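4. What We Bought, What We Should Have Bought, and When

I promised the reviewers of our first draft that this section would talk about money in plain terms, so I'm going to try. Most papers on two-arm manipulation give you the arm model and the control rate and then go quiet about the rest of the bill. When I was putting our own plan together in February I wanted very badly to read a section like this one, and I couldn't find it, so I ended up writing to people I barely knew and asking them what they had spent on table legs. (Several of them answered, too, which was very kind!)

4.1 How the plan was drawn up

The starting request came from Hatice Çetinkaya, who runs the cable-handling side of our work and who had a pretty clear idea of what she needed: two arms facing the same table, grippers narrow enough to get hold of a thin lead, and enough spare parts that one cracked finger wouldn't end the week. I had a pretty clear idea of what we could pay. Those two ideas didn't meet at first, and the plan that came out of it went through 11 versions in a shared spreadsheet. The last one is dated 2023-06-03, and that's the one all the comparisons below refer to.

We split the spending into five lines: arms, grippers, the work surface and its mounting, sensing and computing, and what I labeled "stuff on the table," a name I meant to change before anyone else saw it. I'll take them more or less in that order, although the last line is the one I have the most to say about.

For the arms we got quotes on two systems. The Trolard pair was cheaper up front and came with a short warranty. The Wandbridge pair cost more but the seller would ship replacement joints one at a time, and that swung it for us. If a shoulder joint goes on the Trolard you send the whole arm back and wait. We had lived through that kind of wait on an earlier project and I wasn't going to sign up for it again, even though it meant moving money out of the sensing line to cover the gap. Hatice argued for keeping the sensing money where it was. We went back and forth on this for a good while and I still think she had a point.

4.2 Grippers and the thin-cable problem

Grippers are where I'd tell another group to be generous. The fingers that come in the box with most arms are fine for blocks and cups and the sort of thing everybody demonstrates with, and they're a lot less fine once you ask them to hold a charging lead near its connector and pass it across to the other side. The lead rolls or slides, or the finger is so wide at the tip that the second gripper has no room to come in next to it. Long tapered fingers help a great deal with this, and they can be had from Jaserier as a finished part or printed in-house if you have a decent machine and some patience.

We did both. The bought fingers kept their shape better, and the printed ones let us try out a new tip on the same afternoon somebody thought of it. In the budget I treated printed fingers as a consumable, like tape, and bought ones as equipment. This sounds like bookkeeping fuss, but it mattered, as our equipment money needed a signature for every order and the consumables money didn't. If your own rules work the same way, put as much as you reasonably can under consumables and save yourself the emails.
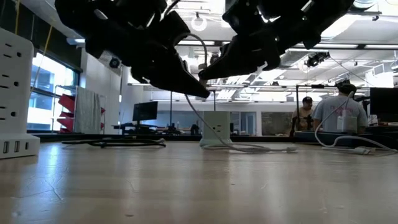

Figure 3. Two-arm cable handling at the shared table. The two gripper ends nearly meet beside a thin gray-white cable, with power strip towers and further cables on the tabletop.

The other thing I'd plan for from the start is spare tips in matched pairs. We ordered singles the first time. A worn tip facing a new one grips a cable differently from two new ones, and we lost days to what we took for a control bug before Hatice swapped the tips over and it followed the hardware. After that we replaced them in twos and wrote the change in the log.

4.3 The work surface

I budgeted almost nothing for the table, and this was a mistake, if a survivable one. A table for this sort of work has to be stiff and wide enough for both arms to reach across it, and you'd like it not to shine. Ours is light wood with a glossy finish, so it picks up reflections from the window and the lights overhead. A matte top would have cost a little more and I'd happily pay the difference now. We looked at laying a mat over it, but a soft mat changes how a flat coil of cable lies and slides, and we'd already started gathering runs on the bare surface, so we stayed with what we had. Every run reported in this paper uses the same bare tabletop.

Scratches are also worth a word here. A glossy top will show them, and if you're training on camera images you may want to think about whether a table that changes its looks over the months is going to bother you. It didn't seem to bother our policies much (see Section 6), but I wouldn't bet on that for a smaller data set than ours. My advice is to buy a second top along with the first and leave it in its wrapping. We haven't done this. It's on the list for next year.

4.4 Stuff on the table

Now for my favorite line in the spreadsheet. Task objects get treated as an afterthought in nearly every plan I've been shown, and for cable work I think they deserve a proper line of their own. The first version of our plan had one power strip and one cable in it. One! I honestly believed we would do the whole study with that.

The version we finished with lists 54 task objects, counting every cable, adapter and power tower as its own item. We wanted tall towers as well as flat strips, because with a tower the outlets are on an upright face and the arm has to come in from the side, and that's a different motion from pushing a plug straight down. We wanted more than one color and shape of tower so the policy couldn't get by on learning a single outline. And we wanted thin cables and thick ones, dark and pale, since a heavy power cord holds its curve while a light lead flops wherever it's let go, and a plan that only works on one of them isn't much of a result.

None of these things cost much alone. Together they came to more than the gripper line, and that surprised everyone who saw the total, me included. Connectors wear with repeated plugging and cables get kinked near the ends where the fingers close on them. I'd suggest buying at least a second copy of anything you use daily, and buying it in the same order, because household electrical goods get redesigned all the time and the tower you liked in the spring may have its ports in a different place by the fall. We got caught by this with one of ours and had to drop that object from the comparison in Table 2.

Storage goes on this line as well, in my opinion. Bins, a rack, labels, hooks for the long cords. It's dull to write down and easy to cut when somebody asks you to trim the plan, and then you spend the first part of every session untangling.

4.5 Sensing, computing, and the room

We bought our cameras through Asadi, mostly on the strength of how quickly they answered questions. I took two of them out of the plan to pay for the arms, as I said above, and we later put one back. A fixed view close to the table turned out to be the most useful one we have for telling whether a connector is really between the fingertips or just behind them, and if I could only keep one camera it would be that.

The room itself I can't help you with much, other than to say that you should visit it in full daylight before you sign anything. A big window is lovely to work beside and awkward to record beside. Blinds weren't in our plan. Neither was the time it takes to agree on whether the blinds should be up or down for the whole study, so we ended up recording under both and tagging each run with the setting, and this gave us the lighting split used in Section 6.2.

4.6 Timing

Lead times shaped the project at least as much as prices did. The arms took over five weeks to reach us, and the fingers and task objects were here well before that, sitting on the rack. I'd now order in the opposite sense: arms first, the moment the money clears, then the table and mounts while you wait, and the small things last, when Hatice (or whoever your Hatice is) has had a chance to handle a few samples by hand and say which ones are worth the trouble.

We also left a small reserve unassigned, and I had to defend it at every review of the plan. It went on replacement tips, a longer cord and a second set of mounting bolts. The full line-by-line costs are in Appendix B, with the quotes we turned down listed next to the ones we took.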